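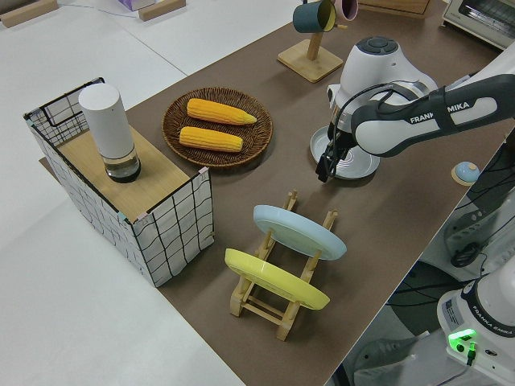

Home | Courses | Handouts | Reading list | Contact

Work and Automation, Handout 2: The Canteen Kitchen
March 24, 2018
By the course instructor, Norkness

In the first handout we spoke about factories. Today we move to a smaller workplace, the staff canteen, because many of you have worked in one and you know the tasks from your own hands.

Our case is Bidora, a company which runs canteens for offices. The canteen we study serves 12 offices in one building. In June it started a trial with robot arms in the part of the kitchen where dishes are sorted and put away. The planning was made by Clirketik, a small consulting firm.

1. What is a task?

A job is a collection of tasks, and a machine usually takes tasks and leaves the job. Consider only the dishes. A plate stands on its edge in a rack. A saucer lies flat, and its rim is very near to the table. A mug hangs from a mug tree by its handle. For a person these are all "putting away the dishes". For a gripper with fingers they are different problems, and each one must be prepared separately. Food on the same table, for example corn cobs on a wicker plate, is again another problem, as no two cobs have the same shape.

Please keep this in mind when you read that a machine "can do the kitchen work". Ask which tasks are meant.

2. What changed for the workers

Before the trial, the workers divided the day among themselves. Who was tired of the sink went to the counter for one hour. After the trial began, one person in each shift had to stay near the arms, to bring dishes and to take away what was finished. The workers called this "the waiting place". It was lighter for the back and the wrists, but several found it more tiring for the head.

Also the order of things became more strict. A mug left in a wrong place was before a small matter between colleagues. Now it could stop the work, and somebody had to write it in the log. Older workers said that they felt watched by the log more than by the manager.

3. Skill and pay

Bidora gave a training of 2 days. It taught how to stop an arm safely and how to start it again. It did not change the pay group. In the discussion we will compare this with Naseri, a laundry business where the same kind of training was counted as a qualification and brought a higher wage.

For the next meeting

Choose one workplace you know. Write down the tasks of one hour, as small as you can, and mark the ones you would be glad to give away. Then ask a person who works there to mark the same list, and bring both.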